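Search this site
Search for: Keyword, author or title Go

4. Late payment and the credit lines of small suppliers

Draft of Tuesday, April 28, 2020. Tables to follow.

4.1 Sample

The invoice file covers 2,598 small suppliers in the Flander district, followed over nine quarters. All of them sell to at least one large buyer and all of them hold a credit line with Gusta, the regional lender. Firms that closed the line during the period are kept in up to the quarter they closed it. Firms with no invoice in a given quarter are dropped for that quarter only. Same rule as in section 3.

What we want to know is simple enough. When a big customer pays late, who covers the gap? Three candidates: the supplier's own cash, the bank, or the supplier's suppliers. Earlier work mostly looks at the first two. The third is harder to see, as it needs invoices on both sides of the same firm, and we have those for 900 firms only. Results for this smaller group are reported separately and should be read with some care – the firms in it are older and borrow less.

4.2 What moves when terms get longer

The main change in the period is the one at Reisinger, the largest buyer in the file. It moved all its suppliers to longer terms in December, on the same day, with no exceptions for size. That is useful for us. Suppliers did not choose the new terms and could not easily leave, so the timing has little to do with how any one of them was doing.

Drawings on the Gusta line go up in the first quarter after the change. They stay up for two quarters and then drift back. Cash falls at once and does not recover within the sample. Payables rise, but slowly, and mostly among firms that were already close to their credit limit. So the bank comes first, then cash takes over, then the cost is passed down the chain where it can be. Wages and hours: no clear effect. Orders for new equipment do drop, see below.

Equipment is where the longer terms seem to bite. Firms put off small purchases before large ones, maybe becuase the large ones are financed on their own loan and never touch the credit line. Small items paid for out of the line are the first to go. By firm size the pattern is much the same, weaker at the top.

Figure 2. A workbench with a light wood top.

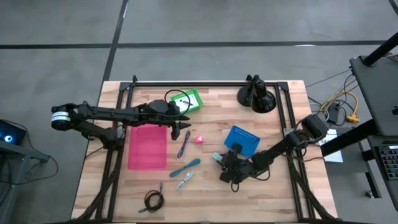
One referee objected that the drop in equipment orders could be plain caution, that owners who see a big customer stretch its payments expect worse to come and hold back whatever their cash position. Fair point. We cannot rule it out fully. But if caution were the whole story, firms with plenty of unused credit should hold back as well, and they hardly do. The drop sits with firms near their limit. We also looked at suppliers who sell to Gornico, a buyer in the same trade that left its terms alone. Same news, same local economy, no drop in orders.

4.3 Checks

Leaving out the quarter of the change itself makes no difference to the signs. Leaving out firms with a single buyer makes the estimates smaller, as expected, and the one for payables is no longer distinct from zero. Using the due date in place of the invoice date shifts everthing by a quarter – no more than that.

Interest cost is not in the main estimates. Gusta prices the line off a common base rate plus a firm margin and the margin is reviewed once a year, too slow to matter here. Fees for going over the limit are a different matter, and they are taken up in section 5 together with the few firms that switched lender.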